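Reading time: 6 min

Shared Kitchen Hours and Stovetop Policy: Comments on the Proposed Changes

planside_office
Residents of the Hutness building are invited to comment on the proposed revision to the shared kitchen rules. The present rules were written when the building had fewer long-term tenants, and the office has received a steady number of requests to update them. The main changes are as follows. The kitchen would close at 10 p.m. instead of midnight. Stovetop use would be limited to 90 minutes per booking. Long-cooking dishes such as stock, beans and braised meat would require a separate booking made the day before. Comments posted in this thread by the end of June will be included in the summary sent to the building owner. Comments sent by other means will be read but may not be included.

levix_4th_floor
Thank you for posting the text in full. I have two remarks. The first is that a closing time of 10 p.m. will be difficult for residents who work evening shifts at the hospital. Several of us on the fourth floor arrive home after 9:30 p.m. and would have no practical way to prepare a hot meal. The second is that the 90-minute limit appears reasonable for most purposes and I support it.

tenant82
I must respectfully disagree with the limit. A pot of dried beans that have not been soaked may need two hours or more. Chicken stock is commonly given three or four. The proposal treats these as exceptions, but for many households they are ordinary weekly cooking, and they are also the least expensive way to eat. A rule that requires advance permission to cook beans places a burden on the residents who can least afford to buy prepared food.

I would also ask the office to consider how little of the stove a stock pot requires. It occupies a single burner at the lowest setting.
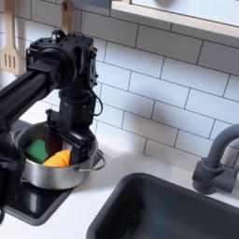
The other burners remain free for anyone who wishes to use them, and in my experience two or even three households can cook at the same time without difficulty if they are courteous about counter space. I would therefore propose that the limit apply to the number of burners in use and that the time be left open. One burner could be held for up to four hours. Two or more burners would fall under the 90-minute limit.

planside_office
The suggestion from tenant82 has been noted. Please be aware that the 90-minute limit was drafted in response to complaints about pots left on the heat while the resident was elsewhere in the building. The office would need some assurance on that point before it could recommend a longer period.

quiet_on_two
I am one of the residents who made such a complaint, and I stand by it. My apartment is directly above the kitchen. On more than one evening this spring I came down to find a pot boiling dry and no person in the room. I do not believe the length of the booking is the true issue. A pot can be forgotten in twenty minutes. What is needed is a clear rule that the person cooking must remain in the kitchen, and a consequence when that rule is not followed.

I also support the earlier closing time. The exhaust fan can be heard plainly in the bedroom, and midnight is too late.

tenant82
I agree that an unattended pot on a high flame is a hazard. I do not agree that a person must stand in the room for four hours while stock simmers. A fair middle position would be that the cook must stay in the building and check the pot every 15 minutes, with a card left on the counter showing an apartment number.

quiet_on_two
With respect, that is close to the arrangement we have now, and it has not been followed. The cards were introduced two winters ago. I have not seen one on the counter in months.

tillman_corner
I have lived here for eight years and have seen three versions of these rules, so I will offer some history. The first version had no time limit and a sign-up sheet on the door. The sheet worked well until the building filled. The second version moved the bookings online, which removed the sheet and with it the habit of looking to see who was cooking. My own view is that the paper sheet should return alongside the online system. It cost nothing and it allowed a neighbor to knock on the correct door.

On the subject of stock, I would point out that the oven is rarely booked. A covered pot with oven-safe handles can be held at 200 degrees for several hours with very little attention. The result is clear and the kitchen stays cooler. I have made mine this way since my second year in the building and have not gone back to the stovetop.

levix_4th_floor
Would the oven be subject to the same limit under the new rules? The text refers only to the stovetop.

planside_office
The oven is not covered by the proposed limit. Oven bookings would continue as at present, in blocks of up to three hours, with one renewal if no other resident is waiting. In reply to earlier questions about demand, the booking system shows 1054 kitchen bookings for the past year. Of these, 131 ran past 90 minutes. The system does not record which burners were in use or whether the resident was present.

tenant82
I thank the office for the figures. They appear to support my position. The great majority of bookings are short already, and the long ones are few enough to be accommodated without a day's notice.

quiet_on_two
They may also be read the other way. If long bookings are few, then asking those residents to plan a day ahead is a small request. I plan my laundry further ahead than that.

hutness_newcomer
I moved in recently and hesitated to comment, but I would like to raise the matter of smell. Long simmering of onions and bones carries into the first-floor hallway, where the coats are kept. I do not ask that anyone stop cooking. I ask that the hallway door be kept closed and that the fan be left running. I recognize this conflicts with the concern about fan noise at night, and I am not certain how to resolve it.

tillman_corner
The fan has two speeds. The lower one is adequate for a covered pot and is much quieter. The switch is on the left side of the hood, behind the lip, and many residents seem unaware of it. As to the door, the closer was disconnected when the hallway was painted and was never put back.

planside_office
A work order has been entered for the door closer. A label will be placed beside the fan switch.

levix_4th_floor
Returning to the closing time, I would like to propose 11 p.m., with the fan on the low speed after 9 p.m. and no frying during that last period. Reheating and simple boiling would be permitted. This would allow those of us on evening shifts to eat and would end the loudest use of the kitchen earlier than under the present rules.

quiet_on_two
I could accept 11 p.m. on those terms for a trial of two months. I would want the office to state in writing that the trial ends if the frying rule is not observed.

tenant82
I have no objection to the trial. I continue to object to the day-ahead booking for long dishes and ask that my objection be recorded as it stands. I would accept the return of the paper sheet.

planside_office
The objection is recorded. The summary will list the 11 p.m. trial, the single-burner proposal, the requirement to remain in the kitchen, and the return of the paper sheet as separate items, with the comments for and against each. Residents who have not yet commented may still do so. Please keep comments about the laundry room in the laundry room thread.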